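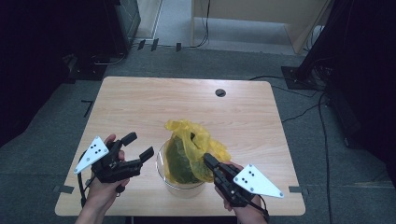

Yellow bags are on the way out at the Cliltomberg produce pickup. Tumunell, which packs the orders, told members this week that the last bagged pickup will be the final one in September, and after that everybody brings something from home. A bowl, a box, a tote, whatever holds vegetables. The bags are the thin see-through kind, thin enough that a dark green shape shows right through the yellow with no need to untie anything, and a plain clear glass bowl on the table is plenty big for one of them, top of the bag flopping over the rim and all. Bowls like that are pretty much what Tumunell has in mind for the small stuff.

The notice went up on the door of the Miyazaki Building on 29 August 2025 and was sent by email the same afternoon. A few people got the email twice. A few say they didn't get it at all – check your spam folder, then ask at the desk.

What changes. No more yellow bags handed out with the small orders. Loose items get weighed at the table and go straight into whatever you brought. Large orders still come in cardboard boxes, same as now, and the boxes still have to come back flat. Soft fruit stays in its paper punnets. Eggs are not affected, eggs never came in bags.

What doesn't change. The price, the hours, the room. Pickup stays upstairs in the carpeted room, which means the request about muddy boots stays too. Parking is still on the side street and still not in the dentist's spaces.

Maricica Lazăr said the switch had been talked about since May, when the bag supplier raised its price and then shorted two deliveries in a row. "We were down to the end of a roll and cutting bags in half for the herbs," she said. "It looked awful and the parsley fell out." Tumunell now pays $14 a roll and goes through 18 rolls in a season. She said the money saved would go to a second scale, so the line moves faster.

There will be a line, she admits. Bagged orders can be handed over in seconds. Weighing into somebody's own bowl takes longer, and the bowl has to be weighed first, empty, or the customer ends up paying squash prices for glass. Tumunell is asking people to weigh their container at home and write the weight on a strip of tape on the bottom. Masking tape is fine. If it's not marked they will weigh it for you, but go to the end of the table for that, not the front.

Some practical notes from the email, shortened:

Glass is fine but carry it in something. The stairs are steep and the hand rail is loose near the top.

Lids help. A dish towel works if there's no lid.

Wash it first. Tumunell can refuse a dirty container and last year did, once, over a bucket.

Nothing bigger than a laundry basket, the tables aren't that wide.

Leftover yellow bags can be brought back up to the end of September. Clean and dry, no knots. They'll be reused until the last pickup and what remains goes to the drop-off bin at the hardware store, which takes soft plastic. The town's curbside trucks do not take them and never have, although plenty of people have been putting them in the blue bins. That came up at the spring meeting and led to some heated words that we won't repeat here.

Not everyone is happy. The bags had uses after the pickup was over. People line bathroom cans with them, keep paint brushes from drying out overnight, wrap wet swimsuits. One member said she ties them around her pepper plants when frost is forecast and would like to buy a roll outright. Tumunell says no to that for now, there are not enough rolls left to sell any. Ask again in October.

There's also the question of keeping things fresh. A bag closed tight in the fridge traps moisture, and the greens go slimy at the bottom before the top has even wilted. Lazăr's advice is to take everything out of the bag as soon as you get home, bags or no bags. Cucumbers and zucchini on a shelf, dry. Leafy things in a bowl with a damp cloth over them. Peppers don't much care. She has been saying so for years, she said, and still sees people come back with last week's bag unopened, asking for a refund.
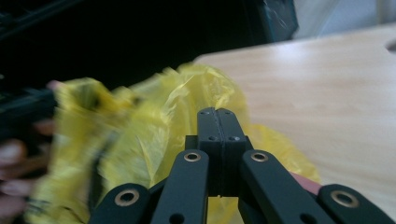 Ajith Mathew told the spring meeting that he would miss the yellow for one reason only, that he could find his order on a crowded table without putting his glasses on. He asked whether name tags could be made larger once the bags are gone. He also wanted to know what happens if a person forgets their container, a question that got some laughs and then turned out to be the one everybody had.

The answer, as of this week: there will be a shelf of loaners by the door. Bowls mostly, some enamel, a few of those big yogurt tubs. Take one, sign the sheet, bring it back at the next pickup. There's a $6 deposit on the glass ones and none on the tubs. Donations for the shelf are welcome but nothing chipped please, and nothing you'd be sad to lose. Name tags will be bigger. They'll be clipped to the order slip and not to the food.

Fruit flies are the other worry. Without bags, cut melon and bruised tomatoes sit out in the open for the length of the pickup, and the upstairs room gets warm by late afternoon. Tumunell has put a couple of Deter traps on the windowsill and will move the melons nearest the door, where there is a draft. If that doesn't do it, melons go back to being whole only. No halves. Lazăr said she would rather not, since the halves are what people living alone buy.

A trial run is planned before the full switch. The first 20 members to sign up can bring there own containers to the next pickup and go through the new line while everyone else gets bags as usual. The sign-up sheet is at the desk, next to the box returns. As we went to press there was still room on it. Comments on how the trial goes can be left in the notebook on the same desk or told to whoever is at the scale, who will try to remember them.

Members who can't manage the stairs with a bowl can still have their order carried down to the side door. Ring the bell and wait, it sometimes takes a minute. Orders going to the side door will be in boxes even if they're small.

Correction to our last item on the pickup: we gave the closing time as the opening time. Sorry to those who showed up to a locked door. Current hours are on the notice at the Miyazaki Building and have not changed for the fall. Box returns are accepted any time the desk is open, and thats also where to ask if you were missed by the email.

Share 18
Comments 6

Contact the newsroom | © Cliltomberg local news | Back to top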